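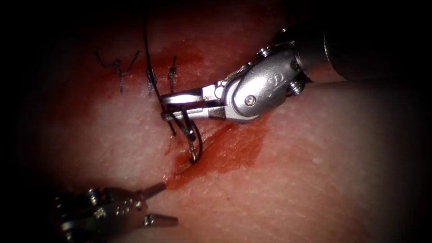
Keeping a Daily Log for One Term: Project Report

Zsófia Barta and Csenge Gál
Personal Writing course, Merrick College
January 8, 2024

1. What we set out to do

Our project was to keep a daily log of ordinary life for 60 days and then look at what we had written. Neither of us had kept a diary for longer than a week before. The course reader says that diaries leave out most of a day, and we wanted to see which parts of our own days got left out.

We live in different places. Zsófia rents a room in Lovska and takes the bus to campus. Csenge lives with her parents in Plitgate and works evenings at a bakery there. We thought the two logs would look very different.

2. How we kept the logs

We each used a lined notebook. The rules were short. Write every day, at any hour, for at least ten minutes. Don't go back and fix old entries. Don't read the other person's notebook until the end.

Csenge wrote at the kitchen table after her shift, usually with something to eat. Zsófia started out writing in bed at night, but the entries kept trailing off in the middle of a sentence, so in November she moved to mornings. This changed what she wrote more than we expected. Her night entries were about the day that had just ended. Her morning entries were mostly about the weather, what she had for breakfast and what she had to get done.

We missed days. Zsófia missed four and Csenge missed two, both of them when she had the flu. We left those pages blank.

3. What we found

When the term ended we swapped notebooks and read them over a weekend at Csenge's house. Then we went through with colored pencils and marked each passage by subject: food, sleep, weather, family, school, work, travel and other.

Food and sleep came up the most in both logs. Csenge wrote about being tired on nearly every page. Zsófia wrote about the bus far more than she remembered, including one entry that is only about a man's wet umbrella and where he put it.

School hardly appears. We both spent most of our waking hours on it, and yet there are weeks where it gets a line or less. The final chemistry exam, which Zsófia worried about for a month, is covered by "exam, fine I think, soup after."

Our longest entries were both about small trips. Csenge's is over 3,000 words, on a visit to her grandmother in Prondholm. It covers the drive, the lunch, the dog and an argument about curtains. Her usual entry fills less than a page.

4. Problems

The rule about not reading each other's notebooks did not fully work. We talk most days, and some things went into the log already shaped by having been told once. Csenge also says she wrote more politely in the last weeks — she knew by then that Zsófia would be reading soon.

The colored pencils were a weak method. A sentence about eating toast on the bus is food and travel, and we did not always mark it the same way. A second pass with written rules would have helped, but we ran out of time.

5. What we would change

We would fix the time of day from the start. We would also add a short list at the bottom of each page with the hours spent on class, work and sleep, so there was something to compare the writing against.

Csenge is still keeping her log. Zsófia stopped the day after the project ended and started again a week later, in the same notebook.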